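Plokivham publishes a code of practice for robots that handle other people's shopping

Forty pages, one annex about crisps, and a rule on what to do when the machine isn't sure

For immediate release, May

Plokivham, the Storkley test house for small robot arms, has today published its Code of Practice for Robotic Handling of Packaged Goods on Shared Tables. It is free to download, runs to 40 pages and contains only one flow chart, which was fought over for most of the winter.

The code is meant for laboratories, small integrators and anyone else who has put an arm on a table, given it something to pick up and then wondered what to write down. Safety standards for industrial robots already exist and Plokivham has no wish to compete with them. They deal with keeping people in one piece. They have less to say about a packet of rice chips, and a good deal of everyday testing is now done on things very like a packet of rice chips.

"We kept being sent results saying that an arm had handled snacks with great success," said Zhuoran Long, who led the drafting. "We would write back and ask which snacks, how they were lying, and what success meant. Then it would go quiet for a month."

What the code asks for

The code has 53 clauses. Most of them are short, and several could be mistaken for things your mother told you. The main ones are set out below.

Clause 4, Declared items. Every object within reach of the arm must be on the item list before the session starts, including objects the arm is not expected to touch. Each entry gives the kind of pack, its state (sealed, opened, crumpled, flat) and which way up it is. "Bag, green" is no longer an acceptable entry. The drafting group found that on a table of green items it helps very little.

Clause 9, Contact is not a grasp. A gripper resting on a pack is recorded as contact. A pack held clear of the table is recorded as a lift. Anything in between is recorded as contact until it becomes a lift, however promising it looks to the person who wrote the software.
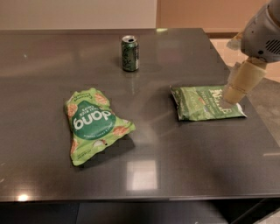 Contact, under Clause 9: the gripper on a flat green pack, with a crumpled "dang" bag and a drinks can also on the table.

Clause 12, Leave the label alone. Packs may be presented upside down, back to front or half hidden, and the record must say so. Operators may not turn a pack to face the camera between attempts unless the turn is logged as a new layout. This was the least popular clause during consultation. It drew more replies than the section on emergency stops, and some of them were quite long.

Clause 17, Opened drinks. An opened can has to be declared as opened, and the entry must say whether there is liquid in it. Full or part-full cans are allowed if the operator has agreed in writing to do the wiping up.

Clause 21, Shiny surfaces. Glossy tables are allowed. They throw back ceiling lights and the undersides of cans, and an arm that copes with a dull grey mat may take a different view of a polished top. The code asks for the surface to be described in plain words and for the lights to be left as they were found. Covering the table with a cloth halfway through a run counts as a change of surface and ends the run.

Clause 26, Height of lift. A lifted pack must be held clear of the surface at its lowest point, which on a small wrapper hanging at a slant is usually a corner. The person keeping the record checks the corner. The top edge is generally doing fine and has never been the problem.

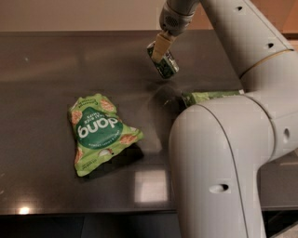
A small green packet held at an angle, its lower corner just above the tabletop.

Clause 31, Things behind the arm. Large arms hide things from view. A pack that is partly hidden by the arm remains on the item list and remains the operator's responsibility. "It was behind the robot" may be entered in the remarks column but does not alter the result.

Clause 38, Stopping. Where the system reports that it is unsure of an item, it must stop, hold still and say so. It may not make a confident guess and tidy up afterwards. Several members of the drafting group asked whether this could be extended to meetings. It was ruled out of scope.

Clause 44, Crumpled packs. A crumpled pack may not be smoothed flat for the convenience of the gripper. It may not be crumpled further to make a point, either. The state declared at the start is the state used for every repeat, and if handling changes it, the change goes in the record.

How it was written

Work began after Feng, a maker of pick-and-place software, and Memano, which runs a parts store and a small kitchen supply counter, compared notes and found they had been using the word "pick" for two different events. Feng counted a pick from the moment the fingers closed. Memano counted it from the moment a customer had the item. Between those two moments there is room for a lot of floor.

Plokivham was asked to settle the matter and did so in an afternoon. Writing it down took rather longer. The first draft was checked against 900 logged attempts, and the second against a further 2000, using bags, packets and cans of the sort found in any office drawer. Wording that two people read in two different ways was sent back. The definition of "flat" came back four times.

Annex C, known in the building as the crisp annex, deals with soft packaging. It covers crimped ends, bunched tops, shadows under raised edges and what to do about packs with pictures of the contents printed on the front. (The picture of a chip is not a chip. Annex C says this in slightly more dignified language.)

"A crumpled bag is a perfectly fair thing to put in front of a robot, because it's what people leave lying about," said Long. "All we ask is that you tell the reader it was crumpled. I'd like to have done that in fewer than 40 pages, but people do write in."

What it doesn't do

The code is voluntary. It carries no mark, sticker, seal or tier, and there is no gold level. Laboratories that follow it may say so in their reports, provided they also list the clauses they did not follow. A single line is enough, and a blank line will be queried.

It does not replace a risk assessment, and Clause 1 says so before anything else gets a chance to. Anyone working within reach of a moving arm should be following their own site rules and the standards that apply to the machine. The code also takes no position on how fast an arm should be. Speeds may be reported, as long as the attempts that went badly are reported at the same speed.

Hard goods, loose fruit and anything alive are outside the scope. Eggs were discussed and have been put off to the next edition.

Getting a copy

The code, the blank item list and the record sheet can be downloaded from the Plokivham website. The record sheet fits on one side of paper and may be copied freely. Printed copies can be collected from the front desk in Storkley before 4 pm; please ring the bell once.

Comments on the first edition are welcome and should quote the clause number. Comments on Clause 12 should be kept to one page.

Notes to editors

1. Plokivham tests and reports on small robot arms, grippers and the software that drives them. It is based in Storkley and does not sell robots.

2. Feng and Memano took part in drafting and have agreed to use the code in their own reports. Neither was given a say over the final text of Clause 9, at the request of the other.

3. Brand names visible on packaging in the pictures do not imply that the makers had any part in the code.

4. The full title is Code of Practice for Robotic Handling of Packaged Goods on Shared Tables, first edition. "The Plokivham code" is fine in running copy. "The snack rules" has already appeared once in print and we would be grateful if it didn't again.

5. Zhuoran Long is available for interview, mornings preferred. Requests should go through the Plokivham press desk.

Ends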